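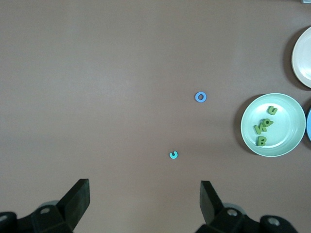 Figure 3. Blue letter "O" on a brown tabletop, with two black gripper fingers at the bottom.

4.2 Reader blogs and first impressions

We collected 1746 short posts from reader blogs hosted on Kirklow and Sotport. Each post covered a novel the blogger had not yet finished. Posts shorter than two sentences were dropped. In the science fiction group, 69 posts quoted the publisher's blurb word for word, and most of these gave no other reason for wanting the book.
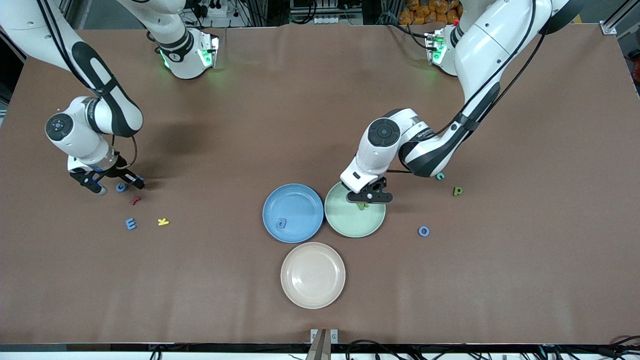
Posts that named an earlier book by the same author were longer and drew more comments. The effect was weaker on Sotport, where comments close after some 3 weeks. We did not separate paid reviews from unpaid ones, as neither site marked them at the time of collection (11/09/2019).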